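Foro > Reformas en casa > Puertas y ventanas

Puerta corredera empotrada o por fuera de la pared, hueco de 182 cm

norte_y_llave
Mensaje 1

Buenas tardes a todos. Primero pido disculpas por mi español, lo aprendí de adulto y algunas palabras de carpintería todavía las busco en el diccionario.

Tenemos un hueco entre el comedor y la sala, sin puerta desde que compramos el piso. Mide 182 cm de ancho y 209 cm de alto, medido en los dos lados y en el centro. La pared es de ladrillo hueco, con yeso por las dos caras. Queremos cerrarlo con una puerta corredera de dos hojas, de madera con cristal mate en la parte superior.

Tengo dos propuestas. La primera es de Willov, una tienda de Lestadholm, que me ofrece poner las hojas por fuera de la pared, con el carril a la vista, por 1.300 euros con la instalación incluida. La segunda es de un carpintero que prefiere abrir la pared y meter dos cajones metálicos de la marca Duvport. Esta segunda todavía no tiene precio escrito, solamente me dijo "bastante más".

Mis preguntas son las siguientes. ¿Vale la pena abrir la pared? ¿Se nota mucho la diferencia de ruido entre una solución y la otra? ¿Y hay que pedir permiso a alguien si la pared no es de carga?

Gracias de antemano por su paciencia.

tabique_77
Mensaje 2

Por fuera, sin pensarlo. Abrir ladrillo hueco para dos cajones es una semana de polvo y luego tienes que volver a enlucir y pintar las dos habitaciones enteras, porque el remate siempre se ve. Yo lo hice en un pasillo y no lo repetiría.

Lo de los permisos depende del ayuntamiento. En el mío fue una comunicación de obra menor, se hacía por internet.

Marea baja
Mensaje 3

No estoy de acuerdo con tabique_77. Empotrada queda mucho más limpia y además cierra mejor. La que va por fuera deja siempre una rendija entre la hoja y la pared, y por ahí pasa la luz, el olor de la comida y la voz de todo el mundo. Si lo quieres para separar el comedor de la sala cuando hay gente, vas a notarlo.

Otra cosa, ¿qué tienes a los dos lados del hueco? Con hojas por fuera necesitas pared libre a izquierda y a derecha, más de 90 cm en cada lado. Si hay un interruptor o un radiador, olvídate.

norte_y_llave
Mensaje 4

Gracias por las dos respuestas. A la izquierda hay pared libre hasta la ventana, más de un metro. A la derecha hay un interruptor doble, a 20 cm del borde del hueco, y después nada. El señor de la tienda me dijo que la hoja puede pasar por delante del interruptor, pero entonces no entiendo cómo voy a encender la luz con la puerta abierta. Quizás entendí mal.

Marea baja
Mensaje 5

Entendiste bien, lo que pasa es que te lo quieren vender. La hoja tapa el interruptor. Hay que moverlo al otro lado de la pared o más lejos. Pide que lo pongan en el presupuesto.

cepillo_electrico
Mensaje 6

Carpintero aquí, aunque ya trabajo poco. Ninguna de las dos cosas es mala, pero se están mezclando temas.

Primero el peso. Una hoja de madera maciza con cristal, para medio hueco de 182, no es ligera. Pregunta qué carga aguanta el carro. En el catálogo de mi proveedor el carril Feyisa sencillo viene para hojas de hasta 100 kilos, y te sobra. Si te ponen un kit barato, a los dos años la hoja baja un poco y empieza a rozar en el suelo.

Segundo, el anclaje. En ladrillo hueco el carril por fuera no se pone con taco de plástico normal. O taco químico con tamiz, o un listón de madera corrido, bien fijado en muchos puntos, y el carril sobre el listón. Si en el presupuesto no dice nada de esto, pregúntalo por escrito.

Tercero, el cajón empotrado. Funciona muy bien cuando está a plomo. Si queda torcido medio centímetro, no hay forma de arreglarlo sin romper. Y si un día se sale una rueda, dependes de que el modelo permita sacar la guía desde fuera. No todos lo permiten.

tabique_77
Mensaje 7

Gracias, eso de la guía es justo lo que me pasó a mí. Hubo que cortar la jamba.

Marea baja
Mensaje 8

Pero eso es un mal cajón, no un mal sistema. El mío lleva nueve años y no ha hecho un ruido. La guía se desmonta con dos tornillos desde el hueco. No asustéis al hombre.

tabique_77
Mensaje 9

No asusto a nadie, cuento lo que pagué. Y tú vives en una casa con tabique de placa, según has puesto en otro hilo. No es lo mismo que picar ladrillo.

Marea baja
Mensaje 10

Eso es verdad. En placa es mucho más fácil, lo reconozco. La rendija de la exterior sigue estando ahí.

zocalo_blanco
Mensaje 11

Para la rendija hay cepillos adhesivos que se pegan en el canto trasero de la hoja. Quitan bastante luz y algo de ruido. No es una puerta acústica, pero para una tele a volumen normal a mí me basta. Compra los de pelo largo y mide antes la distancia a la pared, que yo los compré dos veces.

También te digo que 209 de alto no es una medida corriente de hoja. Por fuera da igual, porque la hoja puede ser más alta que el hueco y tapar. Empotrada te la tienen que hacer a medida o rebajar el dintel. Eso sube el precio y mucha gente se entera al final.

norte_y_llave
Mensaje 12

Muchas gracias, he aprendido más en este hilo que en las dos visitas. He llamado a la tienda y les he hecho las preguntas una por una, con la lista delante para no equivocarme.

El kit que incluyen aguanta 60 kilos por hoja. Por una diferencia que me pareció razonable pueden poner el Feyisa. El anclaje sería con listón de madera. El interruptor no estaba incluido, lo hace un electricista aparte. Los cepillos no los conocían, pero me dijeron que los puedo pegar yo mismo.

El carpintero me confirmó que la hoja para el cajón tendría que ser a medida, exactamente lo que decía zocalo_blanco. También me dijo que el suelo del comedor tiene un desnivel pequeño hacia la sala. ¿Eso es un problema para la versión por fuera?

cepillo_electrico
Mensaje 13

No mucho. El carril se nivela aparte del suelo, y la holgura de abajo la calculas en el punto más alto. Lo único es que en el punto más bajo se verá más hueco. Con un desnivel pequeño no se fija nadie. Lo que sí debes pedir es la guía inferior fijada en la pared o en el zócalo, no en medio del paso, que luego se tropieza con ella.

Y pide tope con freno en los dos extremos. Cuando se juntan las dos hojas de golpe, el cristal sufre.

norte_y_llave
Mensaje 14

Decidido entonces: por fuera de la pared, con el carril de 100 kilos, freno en los dos extremos y el interruptor movido hacia la ventana del otro lado. Empiezan en enero, a las ocho de la mañana, que me parece temprano pero dicen que así terminan en el mismo día.

Me queda una duda con el color. Mi mujer quiere las hojas en blanco y yo las prefiero en roble claro. La mesa es blanca, y temo que con todo blanco la habitación parezca una consulta de médico. El marco de la ventana también es blanco, el suelo es de madera oscura en la sala y de baldosa gris en el comedor. ¿Ustedes qué pondrían?

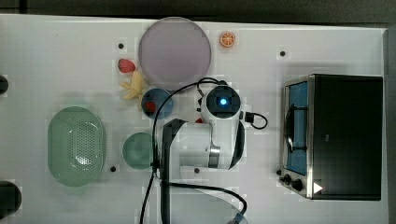
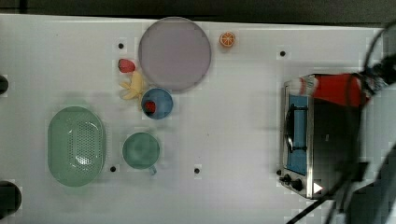
La mesa blanca, con el plato lila y la rodaja de naranja.

zocalo_blanco
Mensaje 15

Roble claro. Con el suelo oscuro a un lado y el gris al otro, la madera te une las dos habitaciones. Y en el blanco se ven todos los dedos alrededor del tirador, te lo digo con dos niños en casa.

Marea baja
Mensaje 16

Yo blanco, mate, como la ventana. Si te cansas, se pinta. El roble barnizado no lo vas a pintar nunca, te dará pena.

cepillo_electrico
Mensaje 17

Pide una muestra de cada acabado y déjalas apoyadas en la pared unos días, una con luz de mañana y otra con la lámpara encendida. Y luego las cambias de sitio. El roble que enseñan en las tiendas suele parecer más amarillo en casa.

norte_y_llave
Mensaje 18

Buena idea la de las muestras, mañana las pido. Escribiré de nuevo cuando estén puestas las hojas, y si los cepillos de pelo largo funcionan también lo diré.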